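Clornance, combat notes, January 2001

Written after the second evening on the boss of level 6. Fatima Chukwu played, I kept the log. 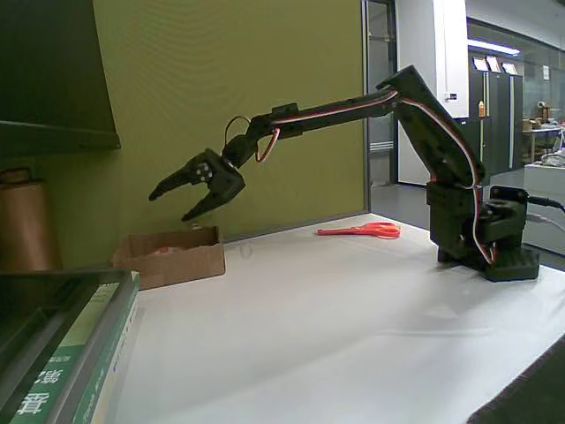 The boss is still too strong in the second phase. Its health is 362 now, it was lower in the December build, and the player's heavy attack takes 4 points. Fatima needed many hits and became bored before she became afraid. I prefer the opposite.

Dodge: the window is 125 milliseconds. On my keyboard it feels fair, on the gamepad it feels late. I must check if the pad is read before or after the animation update. I suspect after.

The whip. Fatima likes it more than the sword and so do I, but it hits through the pillars in the Wedlow arena. Collision bug, same one as in the Afolabi bridge fight? Ask who changed the wall code.

Tried: boss health down by one quarter, second phase starts earlier. Better. She lost two times and then won, and she wanted to play again. I keep this for the next build.

Not solved:
the camera turns away when the boss jumps
the roar sound is cut if the player dodges at the same moment
the Gorimow costume has no hit animation from behind

Fatima also says that the combo counter covers the boss name on a small monitor. I did not see it on mine. To move it up is easy, but then it touches the timer. Leave it until the menu font is decided.

Saved the old values in boss6_old.txt, please do not delete.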